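Marchal Table Mat, large, charcoal

Most desk mats are sold on promises. They make you type faster, they calm you down, they turn a corner of the spare room into a studio. We sell one, and we would like you to expect less of it. The Marchal is a big dark mat that keeps a table from getting scratched and keeps small things from sliding when you bump the leg with your knee. If that sounds like poor value, a bath towel does part of the job for free.

What it does well

It lies flat. Ours came out of the tube curled, and we left it under some books overnight, as you should with any rolled mat, whatever the box says about "instant flat" material. By morning the corners were down. Two of them lifted again the first week near a radiator and had to be pressed a second time.

The speckle hides crumbs and pencil dust better than plain black does. We consider this a mixed blessing. You will clean it less often than you should.

Dice, beads and loose screws make a lot less noise on it than on a bare tabletop. Puspita Liew, who tests most of our table goods, sorts beads on hers and says the texture is just rough enough to stop them rolling. She also says that seed beads, the tiny ones, are a pain to pick up from it. Use a tray for those.
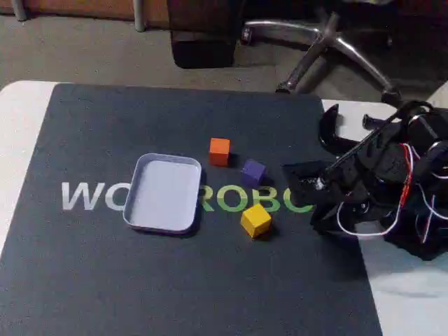
A shallow tray and small wooden cubes on a dark printed mat.

What it does not do

It is not a cutting mat. The listing we were first sent by the supplier called it "cut friendly," and we asked what that meant and never got an answer we could use. Marcus Schumacher ran a craft knife over a sample with ordinary pressure and the line is still there. If you cut paper or leather, buy the Skeltimer board and put up with how ugly it is.

It is not heat proof either. A mug of coffee is fine. A soldering iron or a glue gun tip is going to leave a mark, and we won't replace a mat that has one.

As for "ergonomic," the word has been taken off this page. A flat mat has no shape to fit you with.

Printing

You can have a name or logo put across the middle. Think about whether you want it. Large letters look good in the order preview, and then you put your things down on top of them for the next few years. Light ink on the dark surface is easier to read than dark ink. Printing adds to the price and a printed mat can't be returned unless we got the print wrong.

Size and care

Length: 200 cm
Width: 90 cm
Thickness: 3 mm
Color: charcoal, speckled
Care: damp cloth, mild dish soap, dry flat
Do not: fold, machine wash, iron

Measure your table first. This is the most common reason the plain ones come back. It can be trimmed with a sharp knife and a straight edge, but a trimmed mat is yours to keep.

Guarantee

2 years against peeling and splitting. The Wenen and Testus mats we also stock carry the same term, so don't let that decide it for you.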